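Wednesday, project room, 4.15pm to late

Writing this up tonight because I'll have forgotten half of it by morning, and the Ikley report wants a log from every week we've had bench time.

Main job was the grasp timing. Last session the hand was closing well after we asked it to, and we'd all blamed the network, so I plugged straight in with the short cable and tried again. Still late! So much for that theory. I went through the config line by line with a cup of tea and found two timeouts in a row, 2000 ms in our own script and then 3000 ms in the bit we copied from last year's Fujimoto entry. They were stacking up. Took ours out completely, cut the other one right down, and now it closes when told. I felt very clever for a minute and then remembered I wrote the first one.

After that we did a proper run of the pick test with the foam blocks. 41 good picks out of 90, which is nowhere near what we promised in the proposal but a lot better than where we were (I'm not writing the old number down again, it's in the back of the book if anyone wants to be miserable). Most of the misses are the same miss — the fingers arrive nicely over the block, close a touch high and squeeze it out forwards. I think the height offset is wrong. Someone else thinks it's the block being too soft. We argued for a bit and agreed to try the offset first as it only means changing one value.

Also, the Cikano battery charger is blinking amber again. Left it unplugged with a note on it. Please don't just peel the note off like last time.
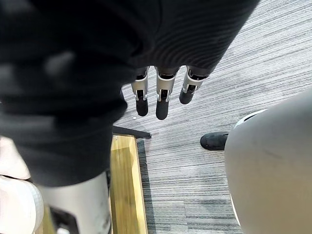
Sleeves next. I've been putting off the covering for weeks as it's fiddly and there's no glory in it, but the Gritavis rules say no exposed wiring at the wrist on the day, so it has to be right by June. My worry is slack. If there's too much cloth it creeps down towards the knuckles when the arm points at the floor, and then we're back to late closing for a completely different reason. The hand end is lying smooth enough and all three fingers come out past the scalloped edge, though the left one is still partly covered at its base, but further back at the wrist it's bunched into great thick folds, so I'd like to lose some length there before we do anything cleverer. I had a go at pinning it and stabbed myself twice.

To do next time: offset first, same blocks, same order, write down every miss and which way the block went. Then the wrist length. If anyone has a sewing machine at home that copes with thick stuff, bring it in or take the spare sleeve away with you, it's in the blue crate under my coat.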